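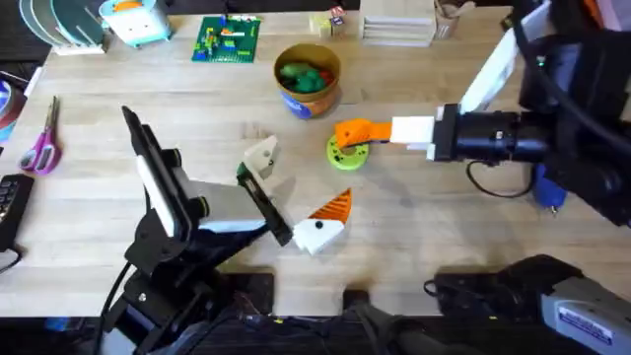
## Re: [kaston-toys] Mixed tubs, what to do with them

Khanyisile Ndlovu wrote:

> The Clemudcombe donation has been in the back hall since February and I would like my coat hook back. Can we please agree on a rule for the odd bits before the winter swap? My vote is that anything that doesn't belong to a set goes in one big tub marked MISC and we sell it by the scoop.
>
> Also, who has the label maker?

I don't have the label maker. I had it, then I lent it to Salgado Street, and they have labeled everything they own, including the kettle.

On the scoop idea: no, with affection. We did MISC two years ago and it was bought by one child, who brought it back.

What's on the table at the moment is a fair sample of the problem. The green baseplate is easy. It has its little bricks on it, yellow, blue, red and white, and it can go out the way it is. Please don't pull them off to "sort" them. I know who you are.

The round cardboard container with the blue label has become the place for green things. It wasn't a decision. There is something red in with them already, so the system lasted about as long as my systems do. I'd leave it as the green tub and let people find the red for themselves.

Then there are the strays:

- **The lime-green ring.** Could be from a stacker, could be from anything. It goes in the green tub unless somebody turns up with a post for it.
- **The orange pieces.** One is a triangular bit with black stripes, fixed to a white block with a single dot on it. I have decided it's a fish. My sister says tiger. The other orange one is angular and I have no theory. Keep them together in case they are related.
- **The two pale cubes with printed sides.** These want to be with the blocks, and I'd like a second opinion on whether they match anything in the Fusura crate.
- **The small blue thing with the rounded end.** Your guess is welcome. Mine was "whistle," and I'm not testing it.

So my rule, if we must have one: if two pieces look like cousins they share a bag, if it's green it goes in the tub, and anything still homeless after the swap comes home with whoever argued hardest for keeping it. That last part is aimed at me as much as anyone.

Bags are in the tall cupboard, left over from the 700 we ordered when we meant 70. Use two per toy if it makes you happy.

Khanyisile, your coat hook will be free by the end of the month - or I'll buy you a new hook.

R.

--
kaston-toys list, November 2023 digest
Reply to the list and not to me, I lose things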